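Monday was snack day again! I've been helping Davina Sutherland with her little project (she calls it Wevwood, don't ask me why), and the idea is simple enough: people do a chore with hand-held grippers, the grippers record it, and a policy learns from the recordings. We're on crinkly wrappers now, and oh boy, they are so much harder than blocks. They fold, they shine, they hide behind each other...

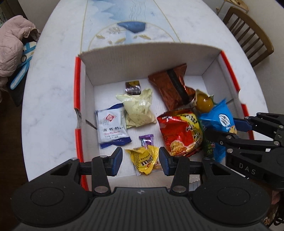
Why not just train on one kind of snack?

Because the policy learns that one wrapper and falls apart on the next. Davina tried it in the spring with a single cookie packet, and it fumbled nearly everything else we gave it.

So now we mix them up. We have 597 demonstrations so far, and I threw out 116 of them myself last weekend, mostly ones where the tracking drifted when two grippers got close together. That hurt a bit! The first policy trained on the cleaned-up set got the right packet about 68 percent of the time, which had me doing a small dance in the kitchen. Squeezing is still its weak spot. It likes to grab a puffy packet by the fattest part, and I've been trying to go for a narrow bit when I demonstrate, hoping it picks up the habit.

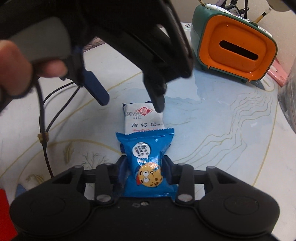
**Filed under: Robot Learning**

Next up is handing a packet from one gripper to the other, and I need to practice, my left hand is hopeless. More when the new training run finishes.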